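Part 4: Choosing a spot and leaving it to settle

Right, your Prindley dehumidifier is out of its packaging, the tank clicks in and out nicely and the filter is in the right way round (if not, go back to Part 3, I'll wait). Now we need to find it a home. I've had mine in three different rooms by now, so most of what follows comes from getting it wrong first.

1. Stand the unit upright and leave it alone for 6 hours before you plug it in. If it came on its side in the van, leave it overnight. I know it's boring. Do it anyway.

2. Pick a level bit of floor. Thick carpet is fine so long as the feet don't sink in far enough to block the lower grille.

3. Leave 50 cm clear at the back and a bit less at the sides. Curtains are the usual culprit, as they get sucked in against the grille and the thing starts to whine.

4. Plug straight into the wall. No extension leads, please, and no timer plugs either – the Prindley has its own timer (Part 6) and the two will fight.

5. Close the windows and the door. You're drying one room, and with a window open you're having a go at the whole street!

6. Press the power button and turn the dial to 2. The fan starts straight away but the compressor takes a few minutes to join in, with a clunk. The clunk is fine.

7. Leave it on 2 for the first day, then look at the tank. In February mine was full by teatime. In a dry spell you might get a cupful.

Note: if the green light blinks, the room has reached the level you set and the unit is resting. If the red light blinks, the tank is full or hasn't been pushed home. It's nearly always the second one, at least in my house.

Caution: don't run it under a shelf of wet washing that drips. Hang the washing to one side and point the louvres at it.

Caution: don't tip the unit to get the last drop out. Lift the tank out by its handle, keep it flat and carry it to the sink.

Kitchens need a bit more thought. Steam comes in bursts, so dial setting 9 for an hour after cooking does more good than a low setting all day. Keep it well away from the hob, and wipe the filter once a week as grease clogs it quickly.

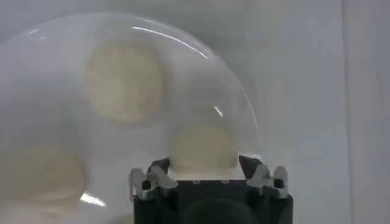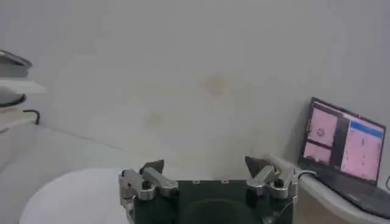 Ladi Usman: I'd add something to step 7. Mine stayed bone dry for the whole first day and I was ready to send it back, then I found the float in the tank had come off its peg. Clipped it back on and it's been filling up ever since. Might be worth a line in the tank section?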